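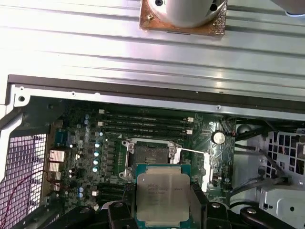

Processor held level over the open socket, lid side up.

Workstation refurbishment group - minutes of the Thursday meeting

Chair: Agathe Renaud
Notes: Thierry Perrin
Apologies: Charpentier (stores)

1. Minutes of the last meeting
Agreed, with one change. "Borko will supply the coolers" should read "Borko has said it will supply the coolers". Agathe asked that the difference be kept in mind.

2. The trial tower
The Brastance proposal says a bare tower can be given its processor and memory in eight minutes. Thierry asked whose eight minutes these were, and whether they included taking the side panel off. The proposal does not say. Agathe doubted that it included finding the screws either.

It was noted that the tower is worked on lying on its side, with the expansion card left in. Thierry would sooner see the card out before anyone goes near the socket. Drostell's view, sent by email, is that taking it out adds a step and gains nothing. Not settled.

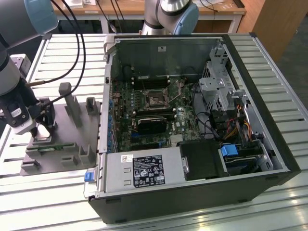

Tower on the slatted table, socket empty, fixture plate to the left.

3. Memory and the holder
Agathe was not convinced by the slotted holder. It keeps a board in place, but so does a bit of foam, and foam is cheaper. Charpentier had asked in writing whether the plate could be screwed down. Thierry to find out, though he expects the answer to be "in principle".

4. Cables
A longer discussion than planned. The power leads come down by the drive cage and the thin wires run over the board. Drostell calls this "tidy enough". The meeting did not agree and would like them tied back before work starts on any further machines.

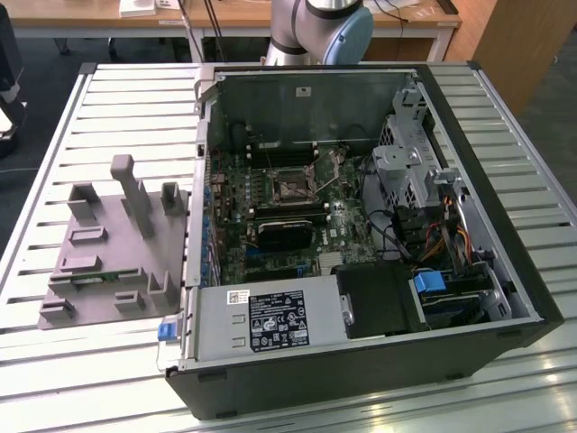
5. Stock and cost
Brastance quotes for 90 towers at a total of 800 euros for consumables. Agathe could not see how the figure was reached and would not sign against it. Two lines on the quote seem to be for the same paste. To go back for a proper breakdown.

6. Socket checks
Thierry proposed that every socket be looked at under a good light before a processor goes in, and the result written down. Agreed. Agathe added that a tick on a sheet is not proof that anyone looked - initials, please.
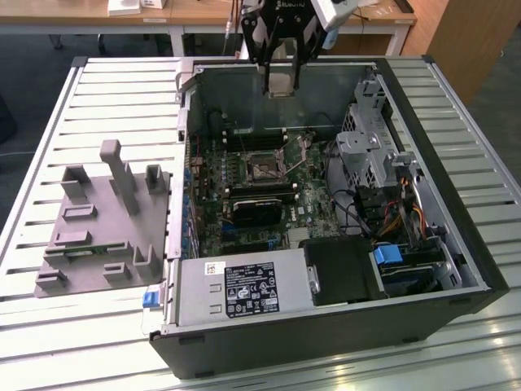
Retention lever up, contacts showing, memory slots either side of the socket.

7. Any other business
Borko's delivery date is now "May, hopefully". Noted without enthusiasm.

Actions
Thierry: fixture plate, cable ties, check sheet.
Agathe: reply to Brastance on items 2 and 5.
Charpentier: count the coolers if they come.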